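홈 > 일하는 이야기 > 창고 일기

이 사이트는 더 나은 이용 경험을 위해 쿠키를 사용합니다. 계속 이용하시면 쿠키 사용에 동의하신 것으로 간주됩니다. [동의] [설정]

로봇이 바구니를 담당하게 된 뒤로

2023-10-23

지난번 글에서 커피 이야기만 길게 하다가 정작 로봇 이야기는 못 하고 끝냈더니, 댓글로 다음 편은 언제 나오느냐고 물어보신 분이 몇 분 계셨어요. 죄송합니다. 제가 원래 말이 길어서 그래요. 집에서도 그렇고 회사에서도 그렇고, 인수인계 문서를 쓰면 늘 분량이 남들 두 배가 됩니다. 오늘은 보리차를 큰 컵으로 하나 타 놓고 앉았으니 천천히 써 보겠습니다.

처음 오시는 분들을 위해 잠깐 소개하자면, 저는 Bolier라는 회사에서 반품 정리 일을 하고 있어요. 장난감이랑 운동용품, 반려동물 용품을 빌려주고 돌려받는 곳입니다. 유치원이나 체육 교실, 작은 훈련소 같은 데서 한꺼번에 빌려 가셨다가 기간이 끝나면 상자째 돌려보내 주세요. 그러면 저희가 그걸 열어서 꺼내고, 살펴보고, 닦고, 종류별로 바구니에 담아서 다시 선반에 올립니다. 글로 쓰면 한 줄인데 이게 해 보면 하루가 다 가는 일이에요. 특히 공이요. 공은 정말이지 가만히 있지를 않습니다. 상자를 여는 순간부터 제 갈 길을 가기 시작해서, 선반 밑으로도 가고 문 쪽으로도 가고, 한번은 퇴근하려고 신발을 신는데 그 안에 작은 고무공이 들어 있었어요. 누가 넣은 게 아니라 정말로 굴러 들어간 거라고 저는 지금도 믿고 있습니다.

바쁜 철에는 하루에 500개까지 공을 주운 적이 있습니다. 줍는다는 말이 가벼워 보이지만 허리를 굽혔다 펴는 동작이거든요. 저는 마흔이 넘었고, 옆자리 언니는 저보다 나이가 더 있으시고, 우리 둘 다 파스 냄새로 서로가 어디 있는지 알 수 있을 정도였어요. 그래도 그때는 그게 일이려니 했습니다. 점심 먹고 나서 다 같이 허리 돌리기 체조를 했는데, 그게 또 은근히 재미있어서 다들 열심이었어요.

로봇 이야기가 처음 나온 건 올해 8월이었습니다. 더위가 한창이라 창고 선풍기 앞에 다들 모여 있는데, 위에서 내려온 안내문을 팀장님이 읽어 주셨어요. Joltenness라는 업체랑 같이 분류 작업 일부를 자동화해 보기로 했다는 내용이었습니다. 읽고 나서 아무도 말을 안 했어요. 선풍기 돌아가는 소리만 났습니다. 그러다가 누가 "그럼 우리는요?" 하고 물었는데, 팀장님도 거기까지는 안내문에 안 적혀 있다고 하시더라고요.

그날 밤에 잠이 잘 안 왔습니다. 저는 이 일을 꽤 오래 했고, 잘한다는 말도 가끔 들었어요. 고무공을 손에 쥐어 보면 속이 삭았는지 안 삭았는지 압니다. 솔기가 벌어지기 직전인 인형도 만져 보면 알아요. 그런 걸 어디 적어 둔 적이 없으니 제가 없어지면 그것도 같이 없어지겠구나, 그런 생각을 했던 것 같아요. 남편은 "로봇이 들어와도 로봇 챙길 사람은 있어야지" 하고는 금방 코를 골았습니다. 그 태평함이 얄밉기도 하고, 조금은 위로가 되기도 했고요.

로봇이 들어온 뒤 첫 두 주는 솔직히 답답했습니다. 제가 상상한 건 영화에 나오는 것처럼 척척 움직이는 모습이었는데, 공 하나를 집으러 가는 데 한참이 걸리는 거예요. 손이 내려가다가 멈추고, 조금 옆으로 갔다가 또 멈추고. 옆에서 보고 있으면 제 손이 저절로 나가려고 합니다. 아이 젓가락질 가르칠 때랑 똑같아요. 그냥 집어 주면 1초면 되는데 그걸 참고 보고 있어야 하는 그 마음, 아이 키워 보신 분들은 아실 거예요. 언니는 못 참고 "아이고, 거기 말고 그 옆에!" 하고 로봇한테 말을 걸었습니다. 알아들을 리가 없는데도요.

업체에서 오신 분들은 저희한테 질문을 참 많이 하셨어요. 공을 집을 때 어디부터 잡느냐, 바구니에 넣을 때 손을 어디까지 넣느냐, 손잡이가 있는 바구니는 어느 쪽에서 들어가는 게 편하냐. 생각해 본 적이 없어서 처음에는 대답을 못 했습니다. "그냥 넣는데요" 했더니 그분이 웃으시면서 그 '그냥'을 알고 싶은 거라고 하시더라고요. 그래서 제가 한 번 해 보고, 또 해 보면서 제 손을 제가 구경했습니다. 보니까 저는 공을 바구니에 던지지 않고 안쪽까지 손을 넣어서 놓고 있었어요. 던지면 튀어나오니까 언제부턴가 그렇게 하게 된 모양입니다. 손잡이가 한쪽으로 넘어가 있으면 그 반대쪽에서 들어가고요. 제가 그런 사람인 줄 저도 처음 알았습니다.

그때 적은 메모가 수첩으로 몇 쪽이나 되는데, 나중에 교육 자료에 들어갔어요. 새로 오시는 분들도 그걸로 배우십니다. 제 이름이 적힌 건 아니지만 문장이 쓸데없이 긴 걸 보면 누가 썼는지 다들 아세요.

그럼 지금은 어떻게 달라졌느냐. 이게 제일 많이 물어보시는 부분이라 좀 자세히 써 볼게요.

우선 바닥에서 공 줍는 일이 줄었습니다. 없어지지는 않았어요. 로봇이 쉬는 시간에도 공은 굴러다니고, 구석에 들어간 건 아직 저희가 꺼냅니다. 그래도 지난달에 로봇이 바구니에 넣은 게 1,726개였대요. 벽에 붙은 종이에 그렇게 적혀 있길래 저도 한참 서서 봤습니다. 그 숫자를 보는데 제 허리가 먼저 고마워하더라고요. 파스를 안 붙이고 출근한 날에 언니가 저를 못 찾아서 창고를 한 바퀴 돌았다는 건 좀 과장이고요, 아무튼 냄새가 덜 나게 된 건 맞습니다.

대신에 새로 생긴 일들이 있어요. 아침에 오면 로봇이 다닐 자리를 치워 줍니다. 끈이나 비닐 조각이 떨어져 있으면 주워야 하고, 전선이 발에 걸릴 만한 데 있으면 옆으로 밀어 놓고요. 바구니도 정해진 곳에 놔 줍니다. 저희끼리 일할 때는 바구니를 발로 쓱 밀어서 대충 가까운 데 두고 썼는데 이제는 그러면 안 돼요. 이 버릇 고치는 데 한 달은 걸린 것 같습니다. 저도 모르게 발이 나가요. 그러면 또 언니가 "발!" 하고 외치고, 저는 얼른 발을 거둡니다.

그리고 검수 시간이 늘어났습니다. 제가 제일 반기는 변화예요. 예전에는 쌓인 걸 치우느라 바빠서 물건 하나를 오래 들여다볼 틈이 없었거든요. 지금은 인형 솔기를 하나하나 만져 볼 수 있고, 공도 눌러 보고 굴려 보고 합니다. 얼마 전에 강아지 훈련소에서 돌아온 상자에서 이빨 자국이 깊게 난 공을 여러 개 골라냈는데, 예전 같으면 한두 개는 그냥 나갔을지도 몰라요. 그 공을 물고 놀 강아지를 생각하면 마음이 놓입니다.

좋은 이야기만 쓰면 광고 같으니까 서운한 것도 적어 둘게요. 말이 줄었습니다. 다 같이 쪼그리고 앉아서 공을 주울 때는 별의별 이야기를 다 했어요. 아이 시험 이야기, 김장 이야기, 드라마에서 누가 누구를 배신했다는 이야기. 손은 바빠도 입은 한가했으니까요. 그런데 검수는 각자 책상에서 하는 일이라 집중하다 보면 오전이 통째로 조용히 지나갑니다. 처음 그걸 느낀 날에는 점심시간에 다들 괜히 말이 많아졌어요. 저는 요즘 일부러 일어나서 물을 뜨러 가는 길에 언니 책상에 들릅니다. 갈 때마다 사탕을 하나씩 주시는데, 그래서 살이 좀 붙었어요.

사람 문제도 있었습니다. 이건 조심스러운데, 계약이 끝나고 다시 안 부르신 단기 직원분들이 계세요. 회사에서는 원래 바쁜 철이 지나면 줄어드는 자리라고 설명했고, 그 말도 틀린 건 아닙니다. 그래도 작년 이맘때에는 같이 귤을 까먹던 분들이에요. 로봇 때문이라고 잘라 말할 수도 없고, 아니라고 할 수도 없어서 저희끼리도 이 이야기를 하다 보면 말끝이 흐려집니다. 그중 한 분은 Bangera라는 곳에서 포장 일을 하고 계시다고 연락이 왔어요. 거기는 점심밥이 맛있다고 자랑을 하시던데, 조금 부러웠습니다. 저희 식당은 국이 늘 싱거워요.

남은 사람은 25명입니다. 자리표를 새로 짜면서 세어 봤대요. 이 중에서 로봇 옆자리를 돌아가며 맡는데, 하고 싶다는 사람이랑 절대 싫다는 사람이 확실하게 갈립니다. 젊은 친구들이 좋아할 줄 알았더니 꼭 그렇지도 않아요. 제일 열심인 분은 정년이 얼마 안 남으신 분인데, 로봇 손이 물건을 잡는 걸 보면 손주 생각이 나신다고 합니다. 반대로 스무 살 갓 넘은 친구는 옆에 있으면 괜히 긴장된다고 선반 쪽 일을 더 하겠다고 했고요. 그것도 그럴 수 있지요. 저도 처음에는 등 뒤에서 소리가 나면 깜짝깜짝 놀랐습니다.

저는 좋지도 싫지도 않은 쪽이었다가 요즘은 좀 정이 들었어요. 공을 잡고 바구니 위로 손을 옮기는 그 느린 동작을 보고 있으면 이상하게 마음이 차분해집니다. 성질 급한 제가 남이 천천히 하는 걸 보면서 차분해지다니, 우리 엄마가 들으면 웃으실 거예요. 지난주에는 로봇이 공을 잡았는데 언니랑 저랑 동시에 숨을 참고 있더라고요. 바구니에 손이 들어갈 때까지요. 그러고는 둘이 눈이 마주쳐서 한참 웃었습니다.

물론 실수도 해요. 공을 놓쳐서 굴러가면 저희가 쫓아갑니다. 공 쫓아가는 데는 저희가 훨씬 빠르거든요. 이 부분만큼은 당분간 안심해도 될 것 같습니다. 바구니를 건드려서 옆으로 밀어 버린 날도 있었는데, 업체분이 급하게 오셔서 뭔가를 한참 고치고 가셨어요. 저는 옆에서 빗자루를 들고 서 있었고요. 도와드릴 게 없을 때는 빗자루를 드는 게 제 버릇입니다.

회사에서는 내년에 Sirnness라는 이름으로 분류 방식을 새로 바꾼다고 해요. 선반 배치도 바뀌고 기록하는 방법도 바뀐답니다. 목표가 한 달에 거의 4,000개라고 하던데, 설명회 때 그 숫자가 화면에 나오니까 뒤쪽에서 누가 "아이고" 하셨어요. 저도 속으로는 따라 했습니다. 많이 처리하는 건 좋은데 그만큼 검수할 것도 늘어난다는 뜻이니까요. 그래서 질문 시간에 손을 들고, 검수 책상을 더 놔 달라고 말씀드렸습니다. 떨려서 목소리가 염소처럼 나왔지만 어쨌든 말은 다 했어요. 검토해 보겠다고 하셨는데 아직 소식은 없습니다. 책상이 들어오면 여기에 꼭 쓸게요.

저한테 로봇이 들어오는 회사에 다니는데 걱정된다고 쪽지 보내 주신 분, 답장이 늦어져서 여기에 같이 적습니다. 저도 밤에 잠이 안 왔던 사람이라 걱정하지 마시라는 말은 못 하겠어요. 회사마다 사정이 다를 테고요. 다만 지금 손으로 하고 계신 일을 한번 수첩에 적어 보셨으면 좋겠어요. 무거운 걸 어느 손으로 드는지, 어떤 물건을 왜 옆으로 빼 놓는지, 그런 사소한 것들이요. 저는 업체분들이 물어봐서 억지로 적기 시작했는데, 적다 보니 내가 아는 게 제법 많구나 싶어서 어깨가 조금 펴졌습니다. 회의 때 할 말도 생기고요. 제가 드릴 수 있는 말은 이 정도예요.

쓰다 보니 보리차가 다 식었네요. 다음에는 언니가 알려 준 창고용 도시락 반찬 이야기를 쓰려고 합니다. 식어도 맛있고 냄새가 안 나는 걸로만요. 멸치볶음은 의견이 갈려서 지금 협의 중입니다. 날이 갑자기 쌀쌀해졌으니 다들 목 따뜻하게 하고 다니세요.
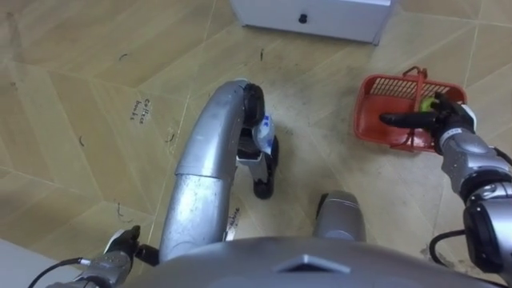 빨간 바구니에 초록 공 하나 담는 중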